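Dusville library adds headphones to its lending shelf

Readers in Dusville have been borrowing cake tins and board games from the library on Takagi Street for a good while now, and from April they can take home a pair of headphones as well, for up to three weeks at a time and without paying a penny.

The idea came from Tomoyo Fujimoto, who runs the lending shelf and had noticed how many people (students mostly, but plenty of grandparents too!) were asking for something to listen to audiobooks on. She put out a call for old pairs in the spring newsletter, and 30 have come in so far, which pleased her no end.

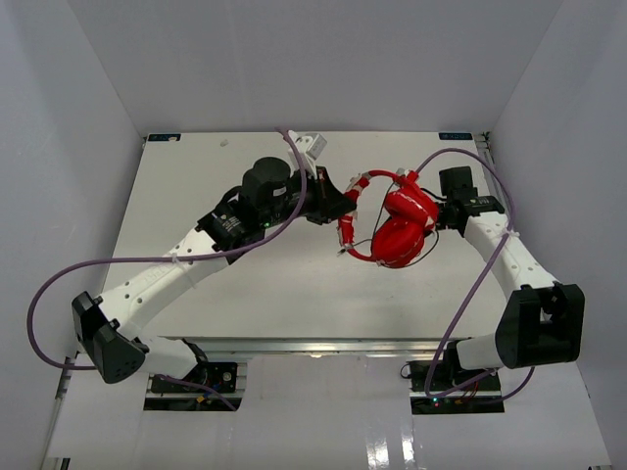

Donated headphones tend to arrive having lived a full life, and the library is quite happy with that. Kazuhiro Honda, who looks after repairs, wipes each pair down, tests both sides and changes the ear pads where he can find new ones to fit. Looks are a lesser worry, so a glossy red pair with whitish-grey patches along the headband is every bit as welcome as something fresh from the shop, and a good deal easier to spot at the bottom of a school bag.

Pairs can be handed in at the front desk until six in the evening, with any leads tied up, please.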